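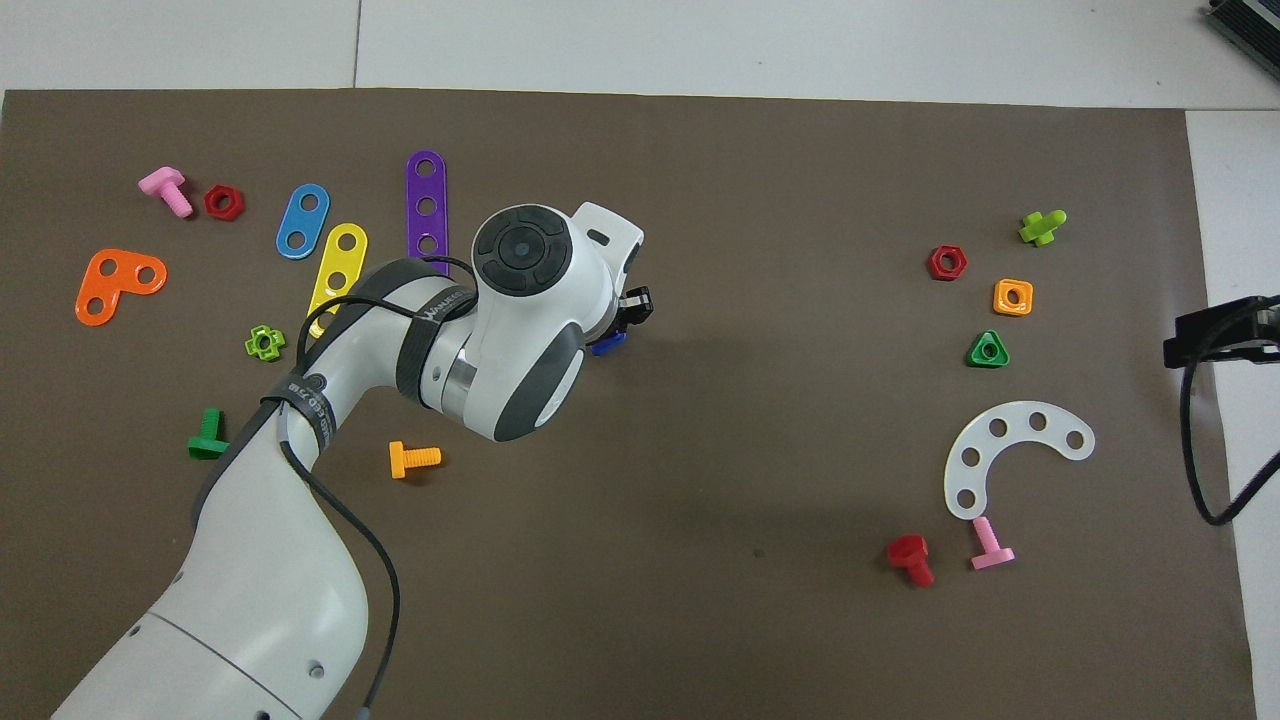

Ewan Strachan was against it at first. He told us in May that a sorting arm on the bench would only mean more walking for him, because somebody must feed it and somebody must take away what it leaves, and that somebody was going to be the same person who sorted before.

We write his opinion at the start of the page for the Vama bench cell because most buyers hear the same words from their own people, and he was partly right. The first layout at Flandham did give him more walking. The layout we sell now was changed after his complaint, and the feed tray stands on the same side as the return bins.

Home | Bench cells | Grippers | Mats and trays | Service | Training | Contact

Category: Light assembly and kitting / Sorting of returned parts

Vama bench cell, order number 1701

The Vama is a one-arm cell for workplaces which receive mixed plastic parts and must put them back in order. The typical customers are toy libraries, repairers of construction sets, school suppliers and small packing rooms. Bolts, nuts, plates with holes and curved pieces come back all together, and before they can be packed again, a person must look at each one. It is slow work and it is hard on the neck.

The arm works over a dark mat on a white table. We tried several mats, and for colored parts the dark brown one was the best for us. Pink, yellow and lime green stand out well on it. Dark red and dark green parts are more difficult, and for them we advise a good lamp from the side. The parts are laid out with some space between them. The cell does not pick from a full box, and we ask customers not to buy it for this purpose.

What the cell does

It takes single parts from the mat and carries them to the place which you have taught for this shape. A new shape is taught by hand, by leading the gripper to the part and confirming on the screen. For a simple nut this takes a few minutes. A long plate needs more patience, as the gripper can close in more than one place and you must choose the good one.

Nuts with lobes and nuts with flat sides are taught as separate shapes, even when the hole is the same. Bolts should be taught in the lying position and also in the standing position. Many customers forget the second one and then call our service.

What changes for the people

At Flandham the sorting was done in turns, and nobody liked the last hour of the turn. With the cell, the same people spread the parts, check the bins, take out the broken pieces and pack the sets. The arm does the moving in between. There are fewer hours of bending over the table and more hours of standing and checking, so please plan a standing mat for the floor and a stool for everyone who wants it.

Dougal Niven, who leads the packing room there, asked that the cell should never decide the speed of the room. We agreed with him. The arm waits when a bin is full, it does not blink or beep more than once, and the person comes when the person is ready. This setting can be changed, but it is delivered so.

It is good to speak with the team before the delivery and not after. In our experience the questions are about hours, about who will be trained and about who is responsible when a set is packed wrong. We can't answer them in place of the employer. We recommend to write the answers down and hang them near the cell.

Details

Parts that can be taught: 30 shapes in the basic version
Parts with the extended memory: 3000 shapes (order number 1041)
Mat: dark brown, can be changed without tools
Cable holding: straps on the arm, to be checked at every weekly cleaning
Training: one day at your place, for up to four people

About the cables. The cable must have enough loose length for the wrist to turn, and it must not be pulled tight under the strap. If you see that a loop touches the parts on the mat, open the strap, move the loop and close it again before the next start. Always stop the arm first.

Delivery and service

The cell comes ready mounted from our workshop. The Hepburn service plan includes two visits in a year and the replacement of gripper fingers. The smaller Etar plan is by telephone only, and spare parts are paid separately. You can change from one plan to the other at the end of each year.

Customers who have the older control box can keep it, but the waiting setting described above needs the new one. Please tell us the number from the label of the box when you write, then we can say at once which version you have.

Page revised November 2024

Contact | Terms of delivery | Copyright Vama Bench Cells | Back to top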